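Keeping the Archive Open: A Conversation with the Head of the Marikar Regional Library

2023-08-05

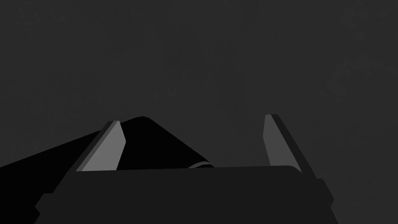 The Marikar Regional Library serves the town of Marikar and the farming district of Pleltuvska to its north. In March it reopened its local history reading room after a long closure for repairs to the roof. The head librarian, who has held the post for four years, met with us to discuss the reopening, the condition of the collection and the library's plans for the coming winter.

The reading room holds about 2,000 bound volumes, together with parish maps, school registers and the complete run of a weekly newspaper that ceased publication before most current readers were born. During the closure the material was stored in the former grain exchange on Trevolska Street.

"The move itself went well," the head librarian said. "The difficulty was the catalog. When we unpacked, we found that the shelf list had been written by several hands over many decades, and each had a different idea of what a title was. The same farm survey appeared under the surveyor, under the village and under the word 'Survey.'"

Staff have now corrected the entries for the maps and registers. The newspaper remains to be done. Of its 223 bound volumes, several lack an index of any kind, and readers looking for a family notice must still turn the pages one by one.

"People are patient with it," the head librarian said. "A visitor from Pleltuvska came in for a single wedding notice and stayed until closing. She had started reading the grain prices."

Asked who uses the room most, the head librarian named family researchers first, followed by owners of older houses who need evidence of a boundary or a right of way. School groups come less often than they once did. The library has written to teachers in the district offering a morning session with the registers, in which pupils look up their own school and copy out a page in the original handwriting.

"They find the old script hard for the first quarter of an hour," the head librarian said. "After that they begin reading the punishments aloud to each other."

The interview turned to opening hours, which have been the subject of many letters to the library. The reading room is at present open four afternoons a week. The head librarian acknowledged that this does not suit people in full-time work and said that an evening opening will be tried from the start of winter – provided that the heating in the east wing can be run separately from the rest of the building.

Lending of local history books will continue through the Suria branch, where duplicate copies are kept. Original material may not leave the reading room, and the rule applies to all readers.

"I was asked for an exception in my first month here, and I have been asked regularly ever since," the head librarian said. "I understand the request. A register looks sturdy. But the binding on most of them is weaker than it appears, and a car trip on a damp day does real damage."

Readers who wish to consult the newspaper are asked to write in advance, giving the years required, so that the volumes can be brought up from the lower store before their visit.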